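4. Using the kit in a lived-in flat

4.1 What we bought and why

I should say at the start that I went into this a bit grumpy. We'd been promised by the Monus brochure that the hand-held gripper would be "ready in minutes", and I've been around enough research kit to know what that usually means. So before I get to the grasping results, let me go through what the thing is like to live with, as that's what most people ask me when they hear we've got one.

The Monus kit comes as a complete hand tool, a charging dock, a calibration board and a year of access to Filip, the firm's software for sorting and trimming recordings. You can also buy the tool by itself. We took the full bundle in March, and I'm glad we did, even though the calibration board arrived with a bent corner and had to be swapped (the replacement came quickly, to be fair to them). Our comparison tool was the older Farkley gripper, which our lab has used for years and which I'm frankly quite fond of, squeaks and all.

We ran both tools in the Rotivstead flat, a furnished place with ordinary clutter in it. I was keen on this. Most reviews of such tools are done on a clean bench with wooden blocks, and a wooden block is about the kindest thing you could ever ask a gripper to hold. Laundry is far less forgiving! It folds, it slips, it hides its own edges, and half the time you can't tell which end you've got hold of.

4.2 Soft items

For the soft item trials I recorded 48 grasps with each tool, split over two sessions. The rule was simple: walk up, close the fingers once, lift, and hold still for a count of five. No second squeeze and no nudging the item into place first. If any part of it was still touching the surface it came from, I marked the grasp as partial.

The Monus tool has a pair of fingers faced with soft blue pads, carried on black linkages that swing in from either side. On a thick fuzzy item the pads do very well. The fabric gets gathered up into a lump between them and I never felt I had to fight the handle to keep it there. The Farkley, with its bare hard fingers, tends to pinch a small tuft and leave the rest dangling, and you find yourself squeezing far harder than you'd like.

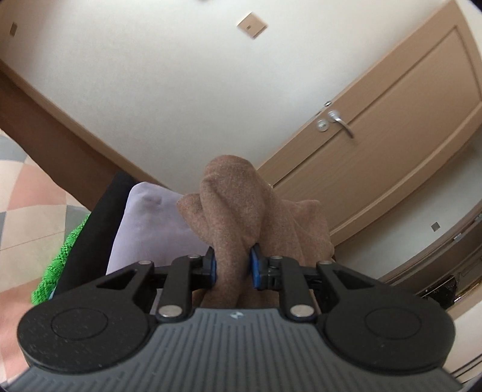 Figure 5. The Monus gripper holding a bunched brown fuzzy item between its blue pads, with the lower part of the fabric hanging behind the base plate.

Grasps like the one in Figure 5 were the ones I came to enjoy. I counted them as full lifts whenever the item came clear, even if a good bit of it was hanging down, since a person picking up washing would hardly do better. Where the Monus tool struggled was with thin, flat things such as pillowcases and tea towels. The pads are thick enough that you can't easily get them under a hem, and I ended up with a fair few partial grasps there – more than with the Farkley, which slides under a flat edge without any bother. If your work is mainly flat cloth, I'd think twice.

4.3 Comfort and recording

My wrist was the real limit. The Monus tool is wide at the front, and after a long session I could feel it in my forearm. Two of us shared the work in the end and swapped over between rooms, which helped a lot. I'd like to see a strap or a lighter handle in the next version.

Filip, on the other hand, was a nice surprise. It found the start and end of most grasps by itself, and fixing the ones it missed took a click or two. It does insist on uploading everything before you can trim anything, so bring patience if the broadband is slow. The prices and software version we worked from were those in force on 2 September 2019, and I understand the yearly fee may change once the trial offer closes. We've kept our subscription for now, and the Farkley has gone back in its drawer until the tea towel trials in Section 5.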